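Grandham Opens Bench Line for Refurbished Desktop Towers

8th September

Grandham, a refurbisher of office computers, has opened a bench line for used desktop towers at its Rorora site. The line handles full-size and mid-size cases with a removable side panel. Work covers inspection, processor and memory service, cable routing and drive replacement. Completed units are sold through the company's Chala program to schools, training centers and small offices.

The line started with a trial in June, in which 392 towers were processed. Annual capacity is set at 1,000 units. Orders of 100 units or more can be supplied to a single configuration.

"Most of the towers we receive have years of use left in them," said Birgit Vogler, managing director of Grandham. "What they need is a consistent inspection and a written record of what was changed. The bench line gives us both."

Towers are serviced lying on their side, with the side panel off and the interior facing up. In this position the technician can reach the motherboard, power supply and drive cages without turning the case again. The benches have slatted aluminum tops.
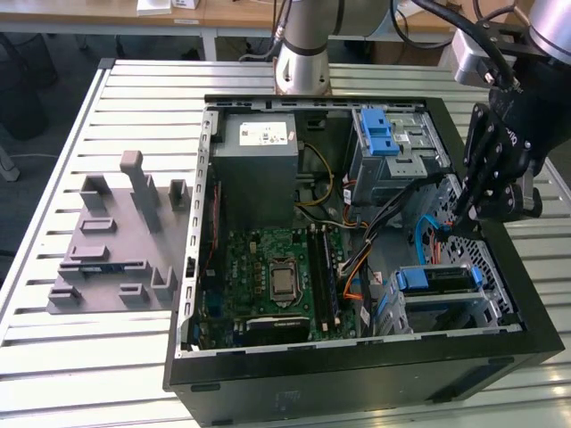
Inspection and processor service

The first stage is a visual check of the power supply label, the board and all cable runs. Label data is entered in the Fokix service record along with the case number. Connectors are checked for bent contacts and discolored housings, and any damaged cable is replaced at this point.

The cooler is then removed and the processor is left in its socket while old thermal compound is cleaned from the heat spreader. The processor comes out only if the socket needs inspection or the order calls for a different part. Memory modules are reseated and tested in pairs where the board supports it. Expansion cards are kept if they match the ordered configuration.

"Leaving the processor clamped during cleaning cuts down on socket damage," said Muthu Rajan, technical lead for the line. "We changed the work instruction after the June trial, and the rework rate came down."

Drives and cable routing

Many office towers hold their drives in cages with plastic release latches, often blue. The latches are tested by hand and replaced if they no longer lock. Old drives are removed, logged and sent for erasure or destruction under the customer's contract. Replacement drives go in before the final cable check.

Data cables are routed clear of the processor area and must not be under tension when the drive cage is closed. Power leads are kept off the board wherever their length allows. Existing SATA cables are reused after passing a transfer test, so cable colors may vary between units in the same order.

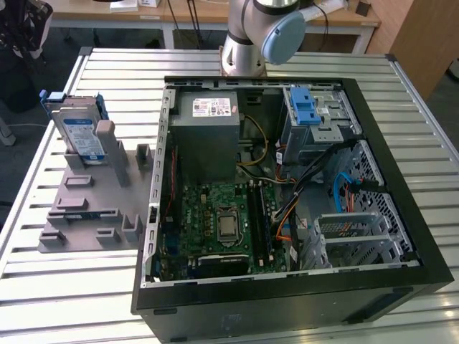 Test and grading

Each closed unit runs a load test of 3 hours. Temperatures, fan speeds and memory errors are written to the Fokix record. Units that pass are graded by the condition of the case exterior only; the internal standard is the same for all grades.

Anas Hattar, who manages the Chala program, said buyers had asked for access to the test data. "They want to see the record for the unit on their desk," he said. "Each tower now ships with a printed copy and a code for the online version."

Availability

Chala towers from the new line can be ordered now. Configurations are listed in the current Chala price sheet. Customers with existing supply agreements will receive units from the new line under unchanged terms.

About Grandham

Grandham refurbishes desktop computers and monitors for business and education customers. The company also provides drive erasure and spare parts supply.

Press contact

Leonie Sauerland
Communications, Grandham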